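A Tuesday at Vivent: trying three sets of fingers on one pile of laundry

I have wanted to get inside the Vivent demo rooms ever since they moved out of the old unit by the ring road, and last Tuesday I finally managed it. They run what they call a bring-your-own-question day. You book a slot, you say what you want to try, and they give you a bench, two arms and somebody who knows where the stop button is. My question was a simple one: what should go on the end of an arm if you want it to handle clothes?

Some background, for anyone who came here from the gearbox posts. I help run a small evening group where we mend and modify second-hand arms, and we have been arguing since December about fabric. Half of us think you need a proper hand with several fingers. The other half (me included, until lunchtime on Tuesday) think a plain two-finger gripper with decent pads does everything you need for a tenth of the bother. We have all watched the same videos. Very few of us had tried both on the same shirt on the same day, so off I went.

Getting in

Vivent is on the second floor above Maldonado, the joinery people, so the stairwell smells wonderfully of cut pine. Sign-in took a couple of minutes. There were 11 of us on the morning list, mostly from small workshops, plus two students from a textiles course who asked better questions than anybody. Tea was in the corridor, biscuits likewise. If you go, take a jumper, as the demo rooms are kept cool and you will be standing still a lot.

Our host was Tonantzin Villaseñor, who looks after the application side and has the great gift of letting you make your own mistakes. She gave us a ten-minute safety talk, showed us the stop buttons (one at each bench, one by the door), and then more or less said "right, what do you want to break?"

The first room

Before the cloth bench I had a quick go in the first room, which is set up for rigid parts. This is where they compare controllers, and I could happily have stayed there all day. There were two on the go. The Sitenex one is the older design and it feels it, in a good way: heavy sticks, big travel, very hard to do anything by accident. The Imura is lighter and much quicker, with a trigger for the gripper that closes in proportion to how far you squeeze. I moved a tray of turned wooden pegs from one side of a bench to the other with each. With the Sitenex I was slow and dropped none. With the Imura I was twice as fast and dropped four, three of those in my first minute.

Amirhossein Akbari, who writes the control software, was watching over my shoulder and explained the lag setting. You can tell the arm to follow your hand tightly or loosely. Set it tight and every wobble in your wrist comes out at the other end. Set it loose and the arm glides along behind you like a dog that has smelled something interesting. I preferred it fairly loose for pegs. He told me to remember that opinion and see whether I still held it after an hour with a T-shirt. (I did not!)

He also let me look at the logs, which I know is a niche pleasure. Every session gets a number, and mine was 2171. They had 474 sessions filed under cloth alone, going back to when they had one arm and a garden table. He is gradually going through them to tag which grasps slipped and which held, and he reckons it will keep him busy well into next year.

On to the cloth

Fabric is a completely different sport. A peg is where you left it. A T-shirt has its own ideas, and the bit you pinch is hardly ever the bit that moves first. The height of the table matters enormously too. The finger pads need to come down close enough to gather up the cloth between them, yet pressing into the table does you no favours at all, and from a standing position it is surprisingly hard to judge the last few millimetres by eye. This is where the wrist view earns its keep. I had always thought of wrist cameras as a nice extra. After one morning I would give up almost anything else on the arm before I gave up that.

The overhead view is better for planning, mind you. You need it to see where the hem and the collar have got to, and to decide which arm should go in first. What I settled into was looking at the high view to choose a corner, switching to the wrist for the pinch, then back up again for the drag. One of the students worked with only the high view to see how it went, and she got good at it, but her pinches took longer and she had more misses.

Cloth bench, head and wrist views: 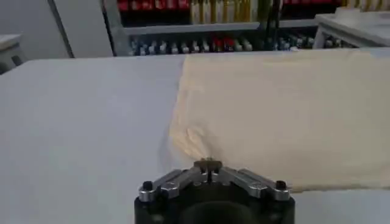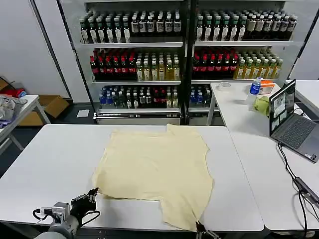
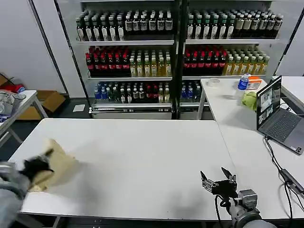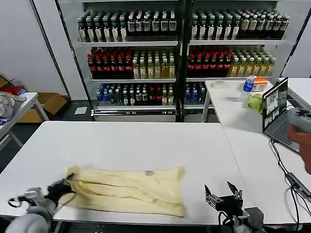
So, which fingers? We had three sets to choose from over the day, and I tried to give each a fair turn on the same three jobs: pick up a corner from flat, drag the cloth square to the table, and fold one edge over the other.

The two-finger gripper with narrow pads was the best at the first job by a long way. Come in low, open a little, close slowly, and it gathers a neat fold nearly every time. It is also the easiest to understand. When it misses you can see why it missed, and you can put it right on the next go. Its weak point is the drag. All the pull goes through one small pinch, so the cloth swings about behind it, and if you move too quickly you end up with a rope.

The multi-fingered hand was the one I had come to be rude about, and I have to climb down a bit. It is fiddly for a plain pinch and I never got the thumb quite where I wanted it. For holding cloth steady while the other arm works, though, it is lovely. You can lay the fingers down and spread the load, and the fabric stays put in a way it never does under two narrow tips. Pair it with a simple gripper on the opposite arm and you have a very capable bench. That mixed setup was my favourite of the day and I had not even thought to ask for it; Tonantzin suggested it after watching me chase a sleeve for five minutes.

The third set was a pair of wide soft pads that Vivent are still working on. Nice on towels, hopeless on thin jersey. They know this and were cheerful about it. The pads pick up lint at a terrific rate and need wiping every few goes.

Some smaller notes, mostly for the Thursday lot who asked me to write things down:

Speed. Slow down for the last bit of the approach and for the first bit of the lift. Everything in between can go as fast as you like.

Lag. Amirhossein was right. The loose setting I enjoyed so much with pegs was dreadful on cloth, because I kept closing the gripper before the arm had finished arriving. We tightened it up in stages and the misses dropped off straight away.

Cables. Run them along the arm and leave slack at the wrist. Too little and the joint tugs against it, too much and it gets into your fabric. They use soft ties, which I am going to copy.

Fabric. Start with a towel. It is thick, it forgives you, and it stays in the shape you left it. Move to T-shirts when you are bored with towels. I was nowhere near ready for anything with buttons.

Passing the controller round. Do it often. Ten minutes is plenty for a beginner, and you learn more watching somebody else's pinch than doing your own thirtieth.

My best fold of the day, from flat to a tidy half, took 59 seconds, and I was so pleased that I made the student next to me come and look at it. She then did one in less, with the collar straight. I asked how and she said she had stopped trying to smooth everything first. Get the corners right and leave the wrinkles until the end. I tried it her way for the rest of the session and it did help, although my collars are still a disgrace.

We finished at four with a chat around the tea urn. I asked Tonantzin whether they would lend the mixed setup to a group like ours for an evening, and she said to send her dates and a floor plan, so that is now my homework. They want to know the table height and how much clear space we have behind the operator. If any of you have a tape measure and ten minutes before the next meeting, please get to the hall early and help me.

Slots for the next round are booked through Vivent directly, and the cloth bench goes first. Parking is round the back, past Maldonado's loading bay, and you need to ask at the desk for a permit before you leave the car.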